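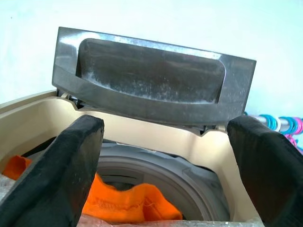 3.2 Throwing load and elbow soreness in youth pitchers

Pitch counts were taken from the scorebooks of the Lukumay League, a summer baseball competition for players aged 13 to 15. The league limits a pitcher to 70 pitches in a day, with rest days set according to the number thrown. Scorebooks record only pitches made in a game, so warm-up throws, bullpen work and throws made from other positions were not captured at this stage.

To estimate the missing load, players at two clubs, Bidirard and Tritura, wore a sleeve sensor (Rornuron) on the throwing arm during games and practice. The sensor logs each throw above a set arm speed. Soft tosses fall below the threshold and were left out. After removal of records with a flat battery or a sleeve worn on the wrong arm, 827 player-days remained for analysis.

Soreness was reported the next morning on a scale from 0 to 10. A score of 3 or more was treated as a sore day. We fitted a mixed logistic model with player as a random effect, and with game pitches, other throws and days since last pitching as fixed effects (Fig. 2). Age and height were entered as covariates.

Other throws were linked to sore days after adjustment for game pitches. The link was strongest in players who caught and pitched on the same day – a pattern that the league's rules do not restrict. Days since last pitching had a weaker effect, and its interval included zero once practice throws were added to the model.

Fig. 2. Predicted probability of a sore day against other throws, by playing position. Shaded bands show 95% intervals.

Missing soreness reports were more common in September, when school terms had begun. Leaving that month out did not change the direction of any estimate.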